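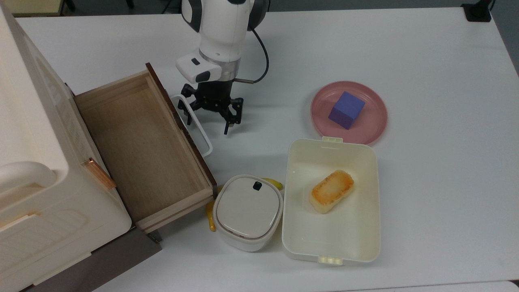
The second-half budget for the bench cell closes in July, and the line I keep moving is grippers. We run one two-finger unit per arm now. Kenza Gaber wants 2 spares on the shelf, and I had argued for one spare plus a set of fingers. Drawer work decides it for me. With one finger assembly over the end of a bar handle and the other out over bare table, the load on the linkage is lopsided, and I want a complete spare for that. The cable is a separate line. It bows out from the arm before coming back to the connector near the wrist, so I have added 3 replacements and a clip kit.

Quotes so far: Favlow gives 20 days on grippers, Karnon would not commit to a date. Berrada only sells the fingers as pairs.

Props are cheap and still need a line. Latching containers, canisters and plates go under consumables, and the drawer stays under fixtures. I left the table clamps out until Eseo confirms the foot size.

Order goes in Wednesday if the Favlow price holds. Service contract is still open, and I have not costed year two.

Home Notes Parts Budget Archive

Search this blog Go

Contact | Copyright, all rights reserved | Back to top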